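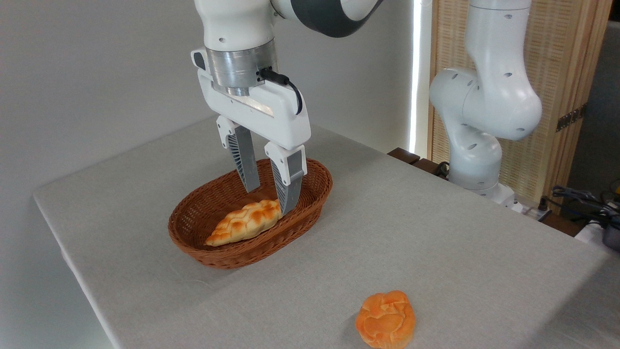 Eusebio Alcaraz writes that he moved his operating reserve to a Flallov Notice Account last spring and would like to know whether a second notice can be filed while the first is still running. It can. Each notice is recorded separately and carries its own release date, and the total of all open notices may not exceed the balance of the account. The rules on notices are set out in full under Giving notice.

Flallov Notice Account
Business and nonprofit deposits
Biltine Savings Bank

Overview

The Flallov Notice Account is an interest-bearing deposit account for businesses, partnerships, nonprofit organizations and public bodies that hold money they do not expect to need at once. The customer agrees to tell the bank in advance of a withdrawal. In return, the bank pays a higher rate than it pays on the Biltine Business Savings Account.

The account is not a certificate of deposit. There is no maturity date and no automatic renewal. Money may be added at any time, and the account stays open until the customer closes it.

Flallov Notice Accounts are offered at the Nurmi main office, at the Akby branch and through Biltine Online Business. At the close of the last fiscal year the bank held 1,816 of these accounts.

Who may open an account

The account is open to any business or organization with an existing Biltine checking account in the same legal name. Sole proprietors may apply if the checking account is titled in the name of the business. Personal accounts, estates and minors' accounts are not eligible.

An organization may hold more than one Flallov Notice Account. Many customers keep separate accounts for taxes, for equipment and for general reserves, and the bank will place a short label of the customer's choosing on each statement.

Opening deposit and balance

The minimum opening deposit is $1,000. Later deposits may be in any amount. If the balance stays below the minimum for a full statement cycle, the account earns the Business Savings rate for that cycle. No fee is charged.

Deposits may be made by transfer from a Biltine account, by incoming wire, by ACH or by check. Cash is accepted at the teller windows in Nurmi and Akby. Checks are subject to the bank's funds availability policy, and interest begins to accrue no later than the business day on which the bank receives credit for the item.

Interest

Interest is calculated daily on the collected balance and credited to the account on the last business day of the month. The rate is variable. It is set by the bank and posted at both offices and on the sign-in page of Biltine Online Business.

When the bank lowers the rate, it gives written notice to every holder before the new rate takes effect. During the period between that letter and the change, a customer may withdraw the whole balance without serving the notice period and without charge. Increases take effect on the day they are posted.

Money under notice continues to earn the full rate until the release date.

Notice periods

Two notice periods are offered. The customer selects one when the account is opened.

Short notice: one calendar month.
Long notice: three calendar months. A higher rate applies.

A customer may change from short notice to long notice at any time by signing a change form. A change from long notice to short notice takes effect three calendar months after the bank receives the form. Notices already open are not altered by either change.

Giving notice

Notice may be given through Biltine Online Business, by signed letter, or in person at either office. Notice cannot be given by telephone or by ordinary email. Notice received by 4 p.m. on a business day is dated that day. Notice received later is dated the next business day.

The notice must state the account number, the amount, and the Biltine checking account to be credited. The bank sends a confirmation showing the release date. Please keep it with your records.

On the release date the amount is moved to the checking account before the start of business. If the release date is not a business day, the transfer is made on the next business day.

A notice may be canceled, in whole or in part, up to the close of business on the day before release. The canceled amount returns to the account as ordinary balance. A new notice for the same money begins a new notice period.

There is no limit on the number of open notices. Up to 12 notices per calendar year are processed without charge. Further notices in the same year are charged at the rate shown in the current fee schedule.

Early withdrawal

The bank understands that a business may need its money sooner than planned. An early withdrawal may be requested at any time by an authorized signer. Requests received before 4 p.m. are completed the same day.

A charge of 2 percent of the amount withdrawn applies. The charge is taken from the remaining balance or, if the account is being closed, from the amount paid out. It may exceed the interest earned, and in that case the customer will receive less than was deposited.

The charge is not applied in the following cases:

The bank has announced a lower rate and the change has not yet taken effect.
The business is a sole proprietorship and the owner has died or has been declared legally incapacitated.
The withdrawal is required by a court order or tax levy.
The money is used to repay a Biltine loan in full.

Deposit insurance

Deposits in the Flallov Notice Account are insured to the same extent as other deposits held in the same ownership category at Biltine Savings Bank. The account does not create additional coverage. Balances held by one organization in checking, savings, certificates and notice accounts are added together when the limit is applied, and a separate label on a statement does not make an account separate for this purpose.

Customers whose combined balances are above the limit should speak with a deposit officer before opening an account. The officer can prepare a written summary of insured and uninsured balances. The summary is free of charge and may be requested again whenever balances change.

How the bank uses notice deposits

Notice accounts allow the bank to plan its funding. Deposits that may leave at any hour have to be matched with cash and securities that can be sold quickly. Deposits that leave on a known date can support loans with longer terms, and the bank passes part of that benefit to the depositor.

Biltine publishes a funding statement each quarter. It shows total deposits by type, the amount under open notice, the amount of uninsured deposits, loans past due, loans on which the bank has stopped accruing interest, and the allowance set aside for credit losses. Loans that have been modified because of a borrower's financial difficulty are shown on a separate line for as long as they remain on the books. Copies are kept at the teller windows and are posted online.

Holders of Flallov Notice Accounts receive the funding statement with their quarterly mailing. Questions on its contents may be sent to the Deposit Services desk and are answered in writing.

Pledge and assignment

The account may be pledged as security for a loan from Biltine Savings Bank. While a pledge is in force, notices may be filed only for the part of the balance above the pledged amount. The account may not be assigned to another lender without the written consent of the bank.

Authorized signers

Each account must have at least one authorized signer. The customer may require two signers for notices, for early withdrawals, or for both. Where two are required, the second approval must be received within five business days or the notice lapses. A lapsed notice does not count toward the yearly allowance.

Changes to signers take effect when the bank has received a new resolution and identification for each person added.

Statements and tax forms

Statements are issued monthly and show the opening balance, deposits, interest, open notices with their release dates, and completed transfers. Paper statements are available on request. Where a tax form is required, interest for the year is reported on the form sent to the mailing address on file.

How to apply

Existing Biltine Online Business users may apply after signing in, under Accounts, Open a deposit account. Other customers should bring the following to either office:

The organization's taxpayer identification number
Formation papers or a current certificate of good standing
A resolution naming the authorized signers
Government-issued identification for each signer

Applications made in person are normally completed at the same visit. Online applications are reviewed on the next business day, and the applicant is told by secure message when the account is ready to receive deposits.

Related accounts

Biltine Business Savings Account
Biltine Business Certificate
Akby Community Nonprofit Checking
Client Trust Account for Law and Title Offices

Rates, fees and terms may change. The Deposit Account Agreement and the current fee schedule govern the account, and where they differ from the text of this page, the agreement applies. The fee schedule was last revised in July.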